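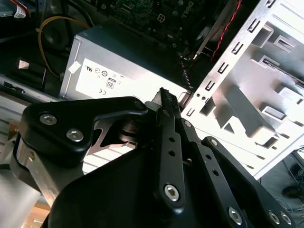 Las pinzas se estropean por los tornillos. Llevo 11 años cuidando células pequeñas y sigo viendo planes de mantenimiento que dedican páginas al controlador y una línea a la mano del robot.

En Soltthorpe repasamos el apriete cada 25 turnos, con llave dinamométrica y marca de pintura. Kirstin Mowat opina que es demasiado; ella lo haría solo cuando aparece holgura en los dedos. No estoy de acuerdo. Para cuando la holgura se nota, el punto de agarre ya se ha movido y alguien ha corregido el programa para taparlo —lo he hecho yo mismo— y luego hay que deshacerlo todo.

El repaso son ocho minutos con la célula parada y bloqueada. Se anota en la hoja quién lo hizo y qué tornillo cedió. Si cede dos veces el mismo, se cambia.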